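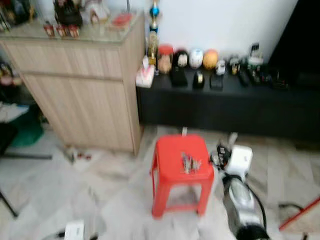 Unit 5 of the Household Care course covers display surfaces. Dust settles first on flat tops and between closely placed items. On a glass top, a row of small red objects along the front edge should be lifted one by one — never pushed aside.

Floors and seating come next. Fold and move chairs before mopping.

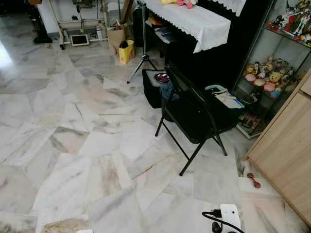

Figure 2. Folding chair on a veined marble floor.

Small hardware is sorted last. Keep each part with its mate; a split ring and a threaded rod go in one labeled bag.

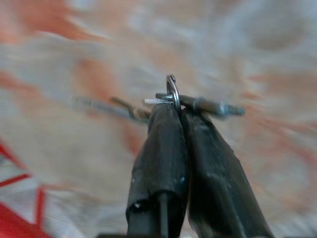 Repairs are reviewed in August by Nuala Heffernan. Before then, students should practice handling thin metal parts such as the silver split ring, whose doubled coil must be opened without bending.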